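Relteo Support - Ticket 903
Subject: App still uploading contacts after permission turned off
Product: Stumance for iPhone
Opened by: Brittany Hawthorne
Assigned to: Tyson Simard
Status: Closed

Brittany Hawthorne
I turned off contact access for Stumance in the phone settings in October. Today I signed in on the web and my "People you may know" list has names on it that I only added to my phone last week. One of them is my new dentist. I never typed these into the app. How is it getting them?

Tyson Simard
Thanks for writing in. Can you tell me which version of the app you have (Settings, then scroll to the bottom) and whether you use Stumance on any other device? Please also check whether "Keep contacts in sync" is on under Account, Privacy. That switch is separate from the one in the phone settings.

Brittany Hawthorne
Version 6.2. "Keep contacts in sync" is on. I don't remember turning it on. I have an old iPad that my son uses, and I think the app is still on there.
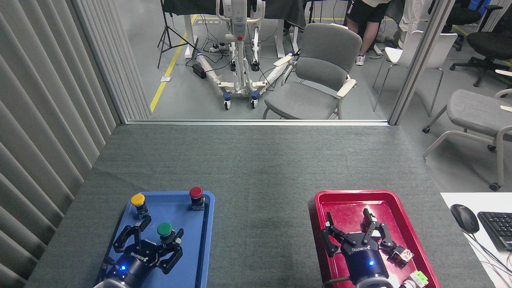 Tyson Simard
The iPad is the likely source. If both devices share one address book account, a contact added on the phone shows up on the iPad too, and the copy of Stumance there still has permission to read it. Turning off access on the phone only affects the phone.

Please try the following in this order:
1. On the iPad, open the device settings, find Stumance and turn off Contacts.
2. On the web, go to Account, Privacy and turn off "Keep contacts in sync".
3. On the same page, choose "Delete uploaded contacts" and confirm.
4. Sign out on both devices and sign back in.

Brittany Hawthorne
Did all four. Step 3 said 300 contacts would be removed, and the page is now blank. But the dentist is still in my suggestions.

Tyson Simard
I passed this to Leilani Rosenthal on the account data team.

Leilani Rosenthal
The uploaded contacts are gone from the account. Suggestions are built from a saved list that refreshes overnight, so the old names can stay until then. I cleared the saved list by hand for this account at 2:40 p.m. Please reload the page and let us know.

Brittany Hawthorne
Gone now, thank you. I still think one off switch should cover everything. I had no idea the iPad counted separately.

Tyson Simard
I added your comment to the open request about the sync setting. I also asked Darcy Lapointe to update the help page - it only mentions the phone setting at the moment. Closing this ticket. Replying to the email will reopen it.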